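Atia · Consejos para cocina y taller

Manipulación robótica de fruta delicada: recomendaciones derivadas del ensayo de Isville

Publicado el 19 de junio de 2018

El programa Vass estudia el agarre de alimentos blandos con manos robóticas de varios dedos. En la serie de Isville se registraron 400 intentos con racimos de uva. Las indicaciones siguientes resumen el método y pueden aplicarse en cocinas de ensayo y talleres docentes.

1. Preparación de la mesa
Coloque el racimo extendido y deje libre el recorrido entre la fruta y el cuenco de destino. Sobre cristal, revise los reflejos de las lámparas antes de calibrar: el sistema de visión puede confundirlos con bordes. Los cables del brazo requieren holgura suficiente en la muñeca.

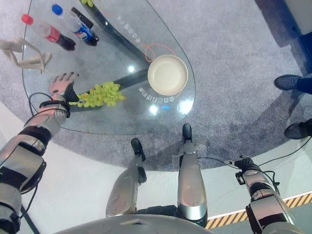 2. Aproximación y contacto
Descienda en vertical y detenga la mano antes de cerrar. Los dedos deben repartirse a lo largo del racimo. Las puntas de color negro quedan orientadas hacia abajo y el primer contacto se busca en el borde, donde las uvas ceden con menos presión. El cierre se efectúa en 8 incrementos, con lectura de fuerza tras cada uno.

3. Registro del resultado
Se considera válido el traslado sin bayas desprendidas ni piel rota. Con cierre gradual se alcanzó un 76 % de traslados válidos. Anote también los intentos interrumpidos.

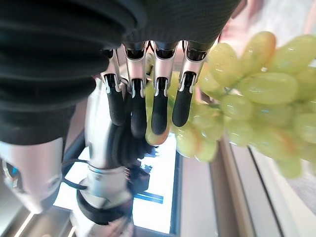 ¿Conviene lavar la uva antes del ensayo?
Es preferible lavarla con antelación y secarla por completo, pues la humedad superficial altera el rozamiento y dificulta la comparación entre series.

4. Limpieza
Retire los restos de zumo con un paño húmedo y seque las articulaciones. No sumerja los dedos. La segunda serie, prevista para julio en Potgate, constará de 1.000 intentos.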